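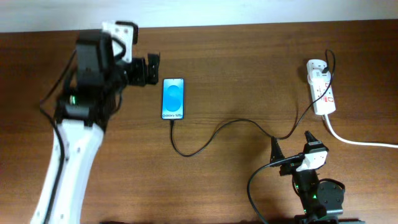

Re the phone table at Fehr, sorry for the slow reply, been on the road to Akonham and back with costumes. Short version, the table is fine, the strip is the right kind, the cable is the problem. Look at how the charging cable comes off the bottom of the S25+, goes into a U and then wanders across the wood before it gets up to the white strip. All that slack sits exactly where people put their elbows and sign-in sheets. One sleeve and the phone goes with it. So before we do Thitima's plan for the whole season I want the cable run sorted out, and I want it written down so whoever has the desk does it the same way.

What I'd do:

Strip goes to the back, against the wall. Long way along the wall, switch end toward whoever is sitting. Not up and down the table.

Shorter cable. The one I use at home is 32 inches and that is plenty. If all we have is the long one, fold the extra and put a twist tie on it, behind the phone, not in front.

Phone flat while it's charging. If you have to hold it up to scan somebody, unplug first. I know this takes two seconds you don't have at ten to seven. Do it anyway.

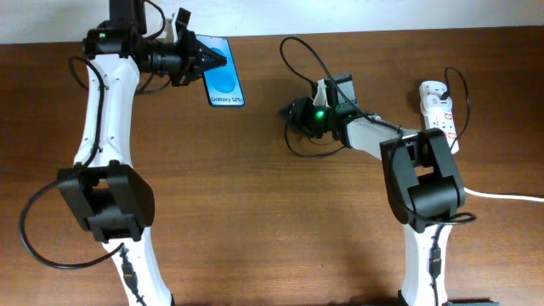

Same goes for the music phone, and maybe more so. If the desk phone gets yanked we lose our place in the list. If the music phone gets yanked we lose Wavevari in the middle of the second number and everyone stands there. Lertchai wants the music phone on its own outlet in the corner by the speaker, I'm fine with that. He'd need his own adapter. Not taking one from the desk.

Also please no kettle on that strip. Uthai, the little travel one is 800 watts, I looked at the bottom of it. It can go on the kitchen counter like a normal kettle.

On tape. I know Wiroj likes to tape everything down. On the floor yes, on this table no. We did that in the old room and it took the finish off and we heard about it. Put a book on the cable if you must.
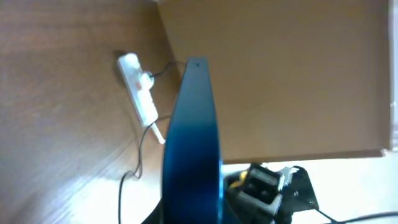
White strip on the wood, red switch up near the plug. Thin black cables, keep these out of the middle.

That big loop is what I mean by slack. Looks like nothing until someone slides a cash box across it. I pulled a cable out of the strip that way myself last November, with my own bag, so not pointing fingers.

Thitima asked about labels. Yes please. Small piece of paper around the cable near the plug, name on it, done. Doesn't have to be the label maker. Thongchai has the label maker and I think its out of tape anyway.

She also asked about cases. No opinion on which one, but get something with some grip to it. Phones without one slide around on that table, and when you grab one by the edges in a hurry you squeeze the side button and the screen goes off, or worse you get the power menu with a line of people waiting. Pick it up by the lower half.

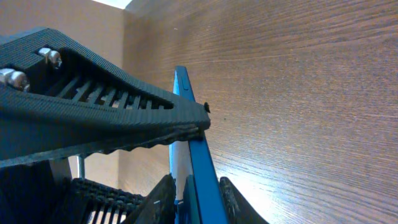 Blue edge, small button near the top. Fingers lower than that.

Still open, answer whichever ones are yours:

- Wiroj, did we ever buy the short cables or did we just talk about it?
- Is the sign-in page going to work if the wifi at Fehr drops? We had to go back to paper once already. I'll bring paper regardless.
- Who locks the phones up after. I can do most weeks, can't do the first one.

Have to run, kids in the car. If I don't hear otherwise I'll set it up the way I said and you can move things around when you get there.

Uthai, one more, your extension cord is in my trunk. The orange one.

Thongchai, I'll call you about teh speaker.

Lertchai's corner outlet, somebody test it before we promise it to him.

W. — no wait that's you. Signing with my own name this time:

Thongchai's sister-in-law at the costume end
Grodance desk list

-----Original Message-----
From: Thitima Klinhom
To: Grodance desk list
Subject: phone table for the new season

Hi all,

We have 43 signed up now and the paper list took forever last time, so I'd like to go to phones at the desk. I'm thinking one phone for sign-in and one for music, both plugged in all evening so we don't end up with a dead battery at the break. The wooden table at Fehr seems big enough for both plus the cash box.

Questions from me. Where should the power strip go? Do we want cases? Should we label the cables? Last season we went home with 4 that belonged to other people and I still have one of them.

Lertchai would like the music phone kept away from the desk so people stop asking him for songs. I said I'd pass it along.

Let me know what you think, I can be there early to set up.

Thitima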